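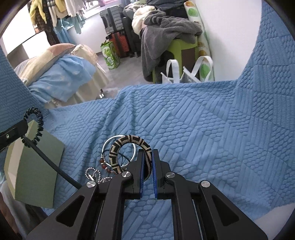 Hakside Woven Bracelet Band

Irnley Accessories
Category: Bracelets and Bangles
Item 660
Availability: In stock

Product Overview

The Hakside is a firm, rounded bracelet braided in black and tan cord. The geometric pattern repeats along the band and is set by hand on the loom before the cord is closed over its core. The bracelet holds its form when it is taken off and may be worn alone or together with narrower pieces from the Ugwu series.

Each band is finished individually. Small differences in the spacing of the pattern are normal and are not considered a fault.

Specifications

Outer cord: waxed cotton
Core: flexible, shape-holding
Inside measurement, Regular: 17 cm
Inside measurement, Large: 18 cm
Weight, Regular: 22 g
Closure: none, slips over the hand
Colors: black and tan

Selecting a Size

Customers are asked to measure the widest part of the hand, with the thumb folded across the palm. A strip of paper or a length of string is suitable. Compare the result with the size chart supplied with the order form. The Hakside has no clasp and cannot be adjusted after purchase. Customers who fall between the two sizes should order the Large.

Bracelets made for children are listed separately and are not available in this pattern.

Care and Storage

Wipe the band with a soft, slightly damp cloth and allow it to dry flat, away from direct heat. Do not machine wash, soak or bleach. Perfume, sunscreen and hand cream will dull the wax finish and should be allowed to dry before the bracelet is put on.

The band should be stored on its side in a drawer or lined box. It should not be hung from a hook for long periods, as the weight may draw the opening out of shape. Tan cord darkens gradually with wear.

Repairs

Loose cord ends may be returned to the Irnley workroom for rebinding. The customer should enclose the item number and a return address. Bands that have been cut, glued or altered cannot be accepted. Work is carried out in the order received, and no repairs are scheduled in September.

Ordering and Delivery

Orders received before noon on Friday are sent the same day by Melex standard parcel service. Shops and museum stores may request the wholesale list in writing. Unworn items may be exchanged for the other size when returned in their original wrapping. Earrings and items made to special order are excluded from exchange.

Related Items

Ugwu Narrow Band, black
Ugwu Narrow Band, tan
Hakside Key Loop
Irnley Lined Storage Box, small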